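The Long Way Around to Throwing Something Out

Ask a roomful of people to clear up after a small delivery, and you will learn almost nothing, because everyone simply does it. The wrapping goes in the bin, the box gets flattened or kept for later, and the conversation carries on without so much as a pause. Ask a robot to do the same and you can easily lose an afternoon, and it was an afternoon of that kind, spent in a folding chair at the back of a lab in Trulbridge with a cup of tea going cold on my knee, that made me want to write about Swanson.

Swanson is a learning method, named (I was told, and I have chosen to believe it) after the street where its first version was argued over. It belongs to a joint project between the lab in Trulbridge and Siltamach, a small company that builds grippers, and its aim is a modest one by the standards of the field. The team wants a robot to pick up soft, awkward, worthless things around the home and put them where they belong. By worthless I mean foam sleeves from around fruit, candy wrappers, torn bags, the sort of stuff we all handle dozens of times a day and never look at.

Now, soft things have been a headache in robotics for a very long time. A mug has a shape, and it will still have that shape when you lift it. A foam mesh sleeve has whatever shape it was left in, and then another one as soon as you squeeze it, and a third when you hold it up by one end and the rest flops over. The older approach was to build a careful model of the object and plan every motion from it, and I have real affection for the people who spent years on this, but a plan made for a round sleeve is not much help with a flat one.

Swanson begins with people. Somebody takes a gripper in each hand, the same kind of two-fingered gripper that a robot arm would carry, and does the chore with that in place of their own fingers. A small camera on the tool records what the gripper sees as it works. There is no robot in the house at all during this stage, and that is a great kindness to everyone, since a robot arm is heavy and takes ages to set up and does not get along with rugs. The person tidies, the tool records, and later on the method learns to connect what the camera saw with how the hand moved and when the fingers closed.

So far this will sound familiar to anyone who has followed the subject, and the team is quick to say that they did not come up with recording by hand. What they added is a way of deciding which parts of a recording matter. Most of any demonstration is travel: the hand goes over there, and then it comes back. The interesting business happens in the short stretches when something is touched, gathered up, or let go. Swanson finds those stretches and gives them far more weight in training, and it thins the travel out until there is just enough left to get from one place to the next.

They were especially keen to talk about letting go. I had assumed that picking up was the hard part, as I suppose most of us would, but light foam clings. It catches on a fingertip, or it swings, or one end of it hangs over the rim of the bin while the other end sits outside, and a robot that has opened its fingers tends to believe its job is finished. In the Swanson recordings people do a dozen little things about this without thinking. They give a shake, they push down a bit, they move further over the opening before they release. A method that treats every instant alike hardly notices these habits, and one that slows down and pays attention at the right moment can pick them up quite well.

The numbers are pleasing, if you like numbers. The team gathered 2,000 demonstrations in lived-in homes, and then, to see how much the weighting helped, they trained one version on the full set and another on just 1,000 of them. A robot in the lab was given 126 attempts at dropping soft packaging into bins it had never met before. With the full set and the weighting switched on, it managed 83 percent. The version with half the recordings came close enough behind that there was, I gather, a fairly lively discussion over whether to spend February collecting more or go back and look harder at what they had. They looked harder, and the weighting was retuned twice that month.

I should be fair about the other 17 percent. Some of those attempts failed because the bin was nearly full, and the packaging slid back off the pile. Some failed because the bin was tilted or perched on top of something, and the robot had its own ideas about where the opening ought to be. And a few, which I watched with my hand over my mouth, failed because the robot shook a sleeve so earnestly that it sailed across the lab. I was rooting for it every time, I will admit!

What stayed with me was how much the ordinary mess of a home does for the result. An earlier round, recorded in the lab against a clean white table, produced a robot that was excellent at clean white tables. The homes gave it patterned bedspreads and printed covers, bright windows, shelves and chairs piled with the things families own, and bins of every color and size set down wherever there happened to be room. Siltamach's tools had to be light enough to carry from room to room all morning - the current pair is the fourth design - and the people using them were asked to leave everything as it was.

The next stage takes the method to Ditden, where a second lab will try the trained robot on its own arms with its own bins. The first results are promised for 21st May, and I have asked for my folding chair back.

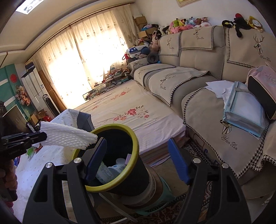 A reader in Ditden wrote in after an early version of this piece went around, wanting to know whether the weighting could tell a useful pause from a person who had simply stopped to think. It can't yet, as far as the team knows, and a long hesitation just above the bin gets counted as part of the release. She suggested having people tap the fingers together whenever they are only making up their minds, and added that she would need to tap rather a lot.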